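Swapping fingers on the bench arm (and a small fight with a wrist camera)

4 min read

So I finally got the second set of fingers on the arm and I've been putting off writing it up, mainly because I kept changing my mind about which ones I like. I've had the Womov fingers since last winter. They're the soft orange ones, nice and grippy, and they've been great for anything squashy. Then in November I caved and bought the black Warnitz pair, which set me back 80 bucks plus postage, and I have been fiddling with them every evening when I should've been doing the dishes.

The Warnitz ones are hard and tapered. They come down to a proper narrow tip, and there's a ribbed section that's meant to help with curved things. I was sceptical about the ribs. On the Womov set you get grip from the material squishing around the object, and I figured a hard finger on a shiny round thing would just skate off.

My test bit for curved things is a little metal cup, which is about the meanest object I own. It's smooth, it's light, it's shiny enough to confuse a camera, and if you squeeze it a bit too low it tips. With the Womovs I got used to picking it up with a slight lean and fixing the lean afterwards. With the Warnitz pair I can close on it and keep it much closer to upright, as long as I come in square. If I come in skewed it rotates in the fingers and I have to put it down and start over. Still, I'd call that a win! I really didn't expect one.
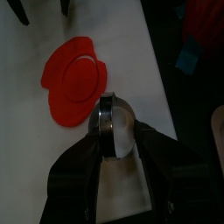

Tips versus pads

Where the two sets really part ways is on flat stuff. The job I'm slowly working toward is handling thin soft pieces and the offcuts around them, so I need to get at an edge without wrecking it. The soft fingers are hopeless at this, sorry Womov. They're too fat at the end. They land on top of the thing and either smear it along or just sit there looking pleased with themselves.

The hard tips can get right down beside an edge and nudge. I've been doing little pushes from each side to turn a piece, and when it goes well it's lovely to watch. When it goes badly you've got a dent, because there's no give in them at all. The arm has to do all the being gentle, and my arm is not a gentle arm. I've dropped the closing force as far as it'll go, and slowed the last bit of travel to a crawl, and I'm still a bit heavy-handed coming in from the right for some reason. I suspect one finger is seated a hair higher than the other. I've had it off and on again twice and can't see anything wrong.

The other thing I've learnt is to open wide before going in low. I had the opening set narrow out of habit from the Womovs and kept clipping whatever was in between. Wide vee, come in low, close slowly. I've now got that written on a bit of tape on the side of the controller so I stop forgetting. 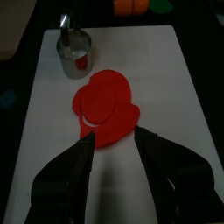

Warnitz tips coming in on the red piece, metal cup standing up the back.

Okay, the camera. I've been running the Dimasel on the wrist for months and mostly I'm happy with it. It's tiny, it weighs nothing, and it gives me a view of both fingertips, so I can drive off the picture alone. What it doesn't love is dim light. My bench is in the back corner of the garage and the lamp is behind the arm, so the arm throws a shadow over exactly the bit I'm interested in. Black fingers make that worse than I'd bargained for. On the orange ones I could always see where the finger stopped and the shadow began. Now it's dark on dark near the bottom of the view and I'm guessing a bit until the tips get over something pale.

I tried a strip of white paint pen on the tips. It rubbed off after one session, so don't bother.

White underneath and strong colour on top is the best combo I've found for depth. If the thing you're handling is bright red you can judge the tip-to-edge gap pretty well by eye, even with the lamp where it is. Grey on grey and I'm lost.
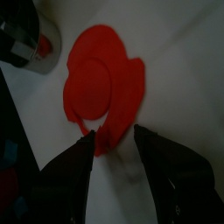

Then there's the controller question. I've been using the Lambrakis box, which updates at 300 Hz and feels really direct, almost too direct, in that every wobble of my hand shows up at the other end. With soft fingers I never noticed because the rubber soaked it up. With hard tips I can see myself having had a second coffee. There's a smoothing setting and I've got it turned up further than I'd like, so it lags a touch on the bigger moves. I'm living with it for now. If someone has a decent set of values for small close work, please send them my way.

Where I've landed: the Warnitz fingers stay on for the rest of this job. The Womovs go back on whenever I'm picking up anything with a bit of body to it. Swapping takes a hex key and a fair bit of swearing, as the screws are the sort that roll under the fridge.

Next I want to move the lamp round to the front and redo the low pushes, and maybe shim that right finger while I'm in there.

3 comments

Comment 1
Had the same trouble with the right side coming in heavy. Mine was the mount plate, not the finger. Loosen everything, close the gripper fully, then tighten with it closed.

Comment 2
Have you tried heat shrink on the tips? Gives you a little bit of squish and it comes in white, so might help with the shadow thing too.

Reply from the author
Ooh, hadn't thought of white heat shrink. Will grab some on the weekend. And I'll try tightening it closed, ta!

Contact | Copyright, all words and photos mine | Back to top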